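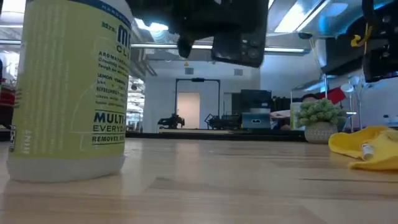 **15 June 2025.** Chapter 8 of the webcomic *Sullora* is now complete on the Flendum site. It runs to 64 pages, and the script for each page is posted under the art. Pages 1 to 15 were rescanned at a higher resolution to fix banding in the night panels. Old page links redirect. The print edition from Prema collects chapters 5 through 8, with lettering reset in the Bouazza typeface. Chapter 9 starts in January.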